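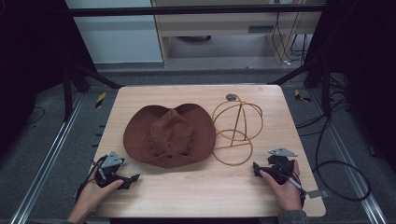
Where should felt hats be kept between performances? On a wire frame or an open shelf in the wardrobe room, with the brim clear of any wall or neighboring item.

Trarnthorpe Players
Wardrobe and Properties Meeting, March
Minutes

Present: Danica Dervishi (chair), Teodoro Marquez (minutes)

1. Minutes of the previous meeting
Approved without change.

2. Brown felt cowboy-style hat
The chair reported small holes and worn spots near the lower crown and the front brim. The hat, entered in the register under number 2919, will remain in use for the spring production. Mr. Marquez proposed patching the holes from the inside with matching felt. Agreed. The crease in the crown is to be left as it is.

3. Wire hat frames
The tan frame was considered suitable for the larger hats. It was resolved to buy further frames from Fajardo, with spending limited to $300. The chair will obtain a written quote.

4. Storage
Members asked that hats no longer be stacked. The upper shelf in Room 23 is to be cleared for headwear. Boots will move to the lower cabinet.

5. Loans
A request from Cinine to borrow western costumes was deferred pending confirmation of dates.

6. Other business
None.

The meeting closed at 8:40 p.m.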